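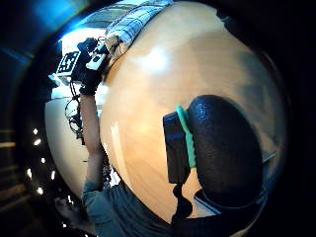 marsh_linden
Member, Wood and Finishes section

Forum Home | Wood and Finishes | New Posts | Search | Log in

Sunday, August 19, 2018

Good evening to everyone. I would like to ask for advice about the shine of my kitchen table. I bought it second-hand in Trurside, and the seller told me it was made by Stoica, but I find no label on it. The wood is light, like honey mixed with milk, and the grain is very faint. I like the colour very much. What I don't like is the gloss. When there is light on it you get one hard white spot, and to the right everything becomes a grey-blue mirror. I work at this table and by evening my eyes are tired.

My second question is the colour near the centre, which looks warmer, more orange than the rest. Could this be the finish, or is it only the light? I don't want to start sanding before I understand it.

I have at home a 250 ml tin of Stinutari hard wax oil, satin. My plan was to rub the top a little and put two coats of it. Is this correct?

---

oldplane
Senior member

Please do not put oil over a glossy finish. If that's lacquer, and it looks like it to me, the wax oil has nowhere to go. It will sit on top and stay sticky, and you will be scraping it off at Christmas.

Try a drop of water first, somewhere at the edge, then a drop of meths on a rag underneath the table. If the rag sticks, tell us.

---

pintle
Member

Agree on the oil. Don't agree that it has to be stripped, if that's where this is going. A grey pad and some soapy water, long strokes with the grain, and you have satin in an afternoon. I did our sideboard that way.

---

oldplane
Senior member

I didn't say strip. But with a pad you can go through a thin lacquer quite easily, and then you have a pale patch and you are stripping anyway. On a veneered top I would be nervous.

---

marsh_linden
Member, Wood and Finishes section

Thank you both for the fast answers. About veneer: I looked under the table with a torch and I am not sure. The lines of the grain on top go across at a slant, and below I see straight ones. Does it mean veneer?

The water stayed in a round drop for the whole time I drank my coffee. With the meths the rag did not stick and nothing came off on it.

---

oldplane
Senior member

Different grain underneath is a strong hint of veneer, yes. And if meths does nothing it isn't shellac. Some kind of hard modern lacquer, I would say. Leave the tin closed.

---

kestrel_mug
New member

Has anyone said the simple thing yet? Move the lamp. Or move the table. We had the same trouble in our flat in Stosteldale, and a linen cloth on the side where I write solved it. The shiny top is also the one that survives children and tea, I would not touch it.

---

pintle
Member

A cloth is fine until you want to look at the wood you paid for.

---

kestrel_mug
New member

I look at mine at the weekend :)

---

marsh_linden
Member, Wood and Finishes section

I carried the table to the other wall this evening. The white spot went to a different place, and the orange part is weaker now, so I believe a good piece of it was the light. Not all of it, I think. My sister says she sees no difference at all.

I will try the grey pad, but first under the edge, on a place as big as my hand. @pintle, do you use the pad wet all the time, or do you wipe and look in between? And must the soap be a special one?

---

pintle
Member

Wet all the time, wipe and look every few strokes. Ordinary washing-up liquid, only a little. No pressing. Stop as soon as the reflection goes soft, even if it's not perfectly even, and let it dry overnight before you judge it.

---

oldplane
Senior member

And stay away from the corners, the lacquer is always thinnest there. Post how the test piece looks before you do the top, please.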